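Last updated: Jun 13, 2018

We use cookies to keep you logged in to the shared notebook. Carry on if that's fine with you.

Condiment station, Flemendale kitchen, simulator work

OK, so I've finally got a clear stretch to write up where we are with the squeeze bottles, and I'm going to do it before I lose the thread again (last week's page is half a sentence and a phone number, sorry to everyone who tried to read it). All of this is still in the simulated kitchen. The real arm doesn't move in until November and I'd like to have most of the arguments over by then!

Mustard first, because the sandwich line gets through more of it than anything else.

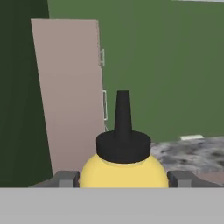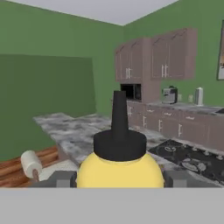 Nozzle pointing up in both, marble counter behind.

Seija Valtonen wrote back after I sent the draft round and said she didn't care much how the bottle gets held, what she wanted to know was who refills it. At the moment whoever is on sandwiches tops up the bottles when things go quiet, and while they're doing it they have a bit of a sit-down and a chat with the dishwashing side, and she reckons that if the arm does the squeezing and the person only does the refilling, then the sit-down goes and the refilling stays. She'd also like it written down somewhere that no one's shift gets shorter over this. Fair enough. I've written it down. It's here.

I did go back and forth on that for most of the morning. My plan had the arm doing the dressing step and a person doing bread, fillings, wrap, and all the topping up, and on paper it looks great, the person has fewer things to reach for. But Seija's right that the things I took away are the easy bits! Squeezing mustard is a rest for your head. What I left them is the lifting and the wrapping, at whatever speed the arm feels like going, and I know from my own time on the Gravel line that being paced by a machine is a different kind of tired. You can't slow down for two minutes because your shoulder's sore.

So, changes to the plan as of today:

- The arm waits for the person. There's a tray sensor in the layout already, so it only dresses what's been put in front of it, and if nothing's there it just stays put. No beeping. (Gravel had beeping. Everyone hated the beeping.)

- Refills get their own slot in the roster, 12 minutes, and it's off the line. I asked for more and this is what I got.

- Anyone can send the arm home from the counter side without logging in. I had this behind a supervisor code and I honestly can't remember what I was thinking.

Back to the bottle itself. I'm keeping grip force at 21 newtons in the simulator for carrying, and a separate higher value for the squeeze, which I haven't settled. The sim bottle is rigid, so any number I give for the squeeze is a guess with a decimal point on it. What I can check here is reach, wrist angle and whether the nozzle clears things on the way over, and that's all I'm claiming. Please don't quote the sim at anybody as proof that it can dress a sandwich!

Batch so far is 3430 runs, all with randomized start positions. I haven't sorted the failures yet. From skimming the logs, a fair few look like the planner giving up before it tries anything, and I suspect I've made the keep-out zone on the counter far too generous. Will shrink it and rerun overnight. If somebody needs the machine tonight, tell me before I leave, otherwise I'm hogging it.

Still to sort out:

The flip side of the bottle problem. Somebody has to turn it over to dispense, and I've been assuming the wrist does it. Seppälä thinks a fixed upside-down rack would be simpler and would save wear on the joint. It would also mean the staff couldn't grab the bottle and use it by hand when the arm's down, and I don't love that. Colour of the rack is apparently also a discussion. I'm staying out of it.

Skorko wants the training session cut to 75 minutes. I've pencilled it in, but I want the first half to be people playing with the stop button and the send-home button until they're bored of them, and the slides can go in whatever's left.

And I owe Seija a proper visit. She's offered to let me do a lunch on sandwiches with the plan in my pocket, and I've said yes, so next entry will probably be about my feet.

Grip pads: ask about cleaning. Does the degreaser they use at Flemendale do anything to the rubber? Check the label on the drum, and find the spare set while I'm at it.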